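Ene Neighbors Board > Home and Yard > White tabletops, yes or no?

marlow_52
OK I need opinions before I spend money. We're moving to the Nolham side of town in November and the new place has a long, narrow dining room with wood floors and one window. My husband wants a dark table to match the floor. I want white because I think a dark one will make the room feel like a hallway. We have 2 kids and a dog who sheds like it's a paid position. Has anybody lived with a white table for more than a few months? Do you regret it?

pinecone47
Had one for 3 years. Loved it for one of them. Spaghetti sauce wipes right up, that part is fine. Markers don't. Turmeric REALLY doesn't. We ended up keeping a runner over the yellow spot and then you're basically looking at a runner all day.

Tessaround
I'm going to disagree with pinecone, sorry! It all depends on the finish. Mine is a matte laminate and I've gotten turmeric off with baking soda and a little patience. The cheap glossy ones scratch, and then the scratches hold the dirt. Get something matte and you'll be happy.

And the color thing is real, marlow. Anything bright you put on white just pops. I'm a sucker for lime green and a bit of plant. 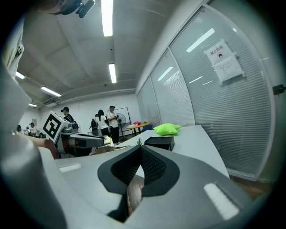
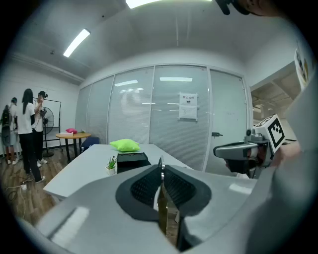 Same goes for dishes. I had these sad old green bowls from my aunt that looked like nothing on our brown table, and now people ask me where I got them (a box in her garage, Linda, that's where).

pinecone47
Baking soda is how I dulled mine in the first place lol. So now there's a yellow spot inside a dull spot. I'm not saying don't do it, I'm saying budget for a tablecloth.

bbesson
Baptiste Besson here, I refinish furniture on weekends, so I'm biased toward wood. My vote is neither one. A dark table on a dark floor disappears, your husband is wrong about that. But a pale wood like ash or maple gives you the light you want and you can sand it when the kids wreck it. You can't sand laminate.

Tessaround
Sure, but who is going to do the sanding? I've got a chair in my basement that's been half sanded for ages.

marlow_52
Reading this out loud to him right now. He heard "your husband is wrong" and left the room. Baptiste, would pale wood go orange by the window? Our last one did and I hated it.

bbesson
Depends what's on it. Oil-based poly goes amber, water-based stays a lot closer to bare wood. Ask the store which they used before you pay, and if they don't know, ask for a sample piece and leave it on the windowsill.

marlow_52
OK, going Saturday with a tape measure and a jar of mustard. Will report back.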